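Notebook, packing and returns bench
02/02/2022
Entry by M. Valcárcel, read by anyone who opens the cupboard

Shinji has now put the returns table into the simulator, and management at Gautier has decided this means the job is nearly automated. I have sorted returns here for 14 years and am told my knowledge will be "captured." So far it has been captured on two sticky notes and the back of a delivery slip.

Today's layout is the usual jumble people send back in one carton: a rotary cutter with a toothed wheel, a red card, a white bowl, and the yellow-based thing with the gray rod that Kiyoshi calls the candlestick and the stock list calls 865. The arm in the model is the Franka. We do the yellow one first.

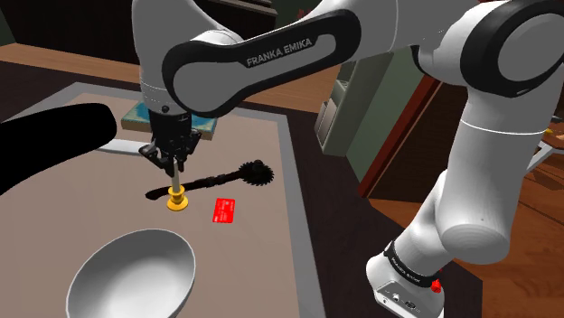 Who does what from November

Junpei's plan has the arm lifting and placing, and one of us at a screen saying yes or no. Toshiko asked what the other three of us will be doing. The answer was "exceptions." I looked at a normal morning's cartons and as far as I can tell they are all exceptions.

To be fair to the thing, my wrists would not miss the lifting. Kiyoshi's would miss it even less, and he has already asked for the chair by the screen. What bothers me is the checking. When I pick up a cutter I look at the wheel for chips without deciding to. On the Skolitz form that is now a separate step with its own box, and somebody has to remember it exists.

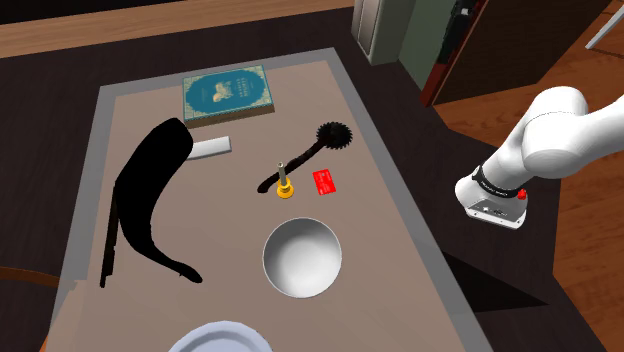 Shinji agreed to add the wheel check before the place step and wrote it down in front of me. He also wants us to mark which things may touch each other in the tray. Toshiko has started the list and is at 21 lines, mostly concerning bowls.

Still open: who signs when the arm and the person at the screen disagree. Junpei says the person. I asked for that in writing – 2 copies, one taped inside this cover.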